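3.4 Upkeep of the Hand-Held Gripper

The collection tool described in Section 3.1 carries two fingers, each faced with a replaceable pad. Early in the study the pads were changed only when an operator reported slipping. This left too much to individual judgment: operators on the Tridwood bench tended to squeeze harder as grip fell off, and the loss did not show up in their reports. We therefore moved to a fixed inspection interval of 218 grasps, with a full pad change at 910 grasps or at the first failed inspection, whichever came first.

An inspection has two parts. The tool is first held open over a plain, light surface and a still is taken through its own camera, so that the record shows the fingers from the same viewpoint as the training data. The operator then closes the fingers on a steel gauge strip and pulls the strip straight out against a spring scale. A pull below 23 N fails the tool. The still is graded separately by a second person who has not seen the scale reading.

Figure 4 shows a still with wear on both fingers. The pad on the left finger has lifted along its upper edge and its right edge is ragged; a small torn scrap hangs at the bottom. On the right finger the upper lip of the pad has separated slightly, and a pale fragment projects from its inner edge into the gap. Fragments of this kind matter for the data as well as for the grip — a light speck near the contact point can be mistaken for part of a small object by the segmentation step.

Pads are changed with the tool clamped in the Vurkside fixture. The old material is peeled from the tip downward, and the remaining adhesive is removed with a plastic scraper and alcohol. Metal blades were dropped from the procedure after one of them scored a finger face at the Suksawat site. The new pad is cut slightly long, pressed on from the base toward the tip, trimmed flush, and left under a clamp for 53 minutes. Pivot play is checked at the same time by rocking each finger by hand, but no pivot was replaced during the period covered here.

All grades were entered in the Visham log by Ratree Saithong, who also settled cases in which the still and the pull test disagreed. Most disagreements ran one way: the still was graded as worn while the tool passed the pull. In those cases the pad was changed anyway.

Figure 4. Inspection still, fingers open, with lifted and frayed pad material on both fingers.

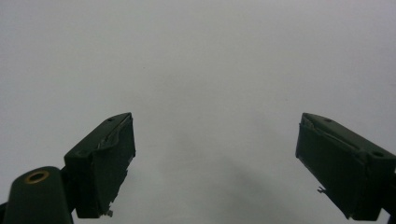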